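Mitstreiter (m/w/d) für unsere Zweiarmzelle gesucht, Standort Bavgate

Hallo, ich bin Nouhaila Metwally und kümmere mich bei Lonisix um die Zelle Didari, also zwei Arme an einem Tisch, die Einschübe in Racks stecken und wieder rausziehen. Erst in der Simulation, dann in echt. Allein schaffe ich das nicht mehr, deshalb suche ich dich!

Du würdest mit mir Greifer nachjustieren, Kabel an den Sockeln prüfen, Nullpunkte neu einmessen und vor jeder Änderung den Ablauf einmal im Simulator durchspielen (ja, jedes Mal, da bin ich streng). Mechatronik gelernt? Super. Quereinstieg mit ruhiger Hand? Auch gut, die Einarbeitung dauert 3 Wochen.

Meldet euch bis 27. Februar 2022 bei mir, Kennziffer 3439. Ein paar Zeilen reichen, ein Anschreiben im Sonntagsstaat brauche ich echt nicht. 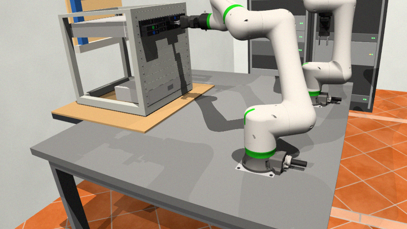
Firouzeh Abbasi: Muss man das Einmessen schon können, oder lernt man das bei euch? Ich habe bisher nur Einzelarme gewartet, würde mich aber gern bewerben.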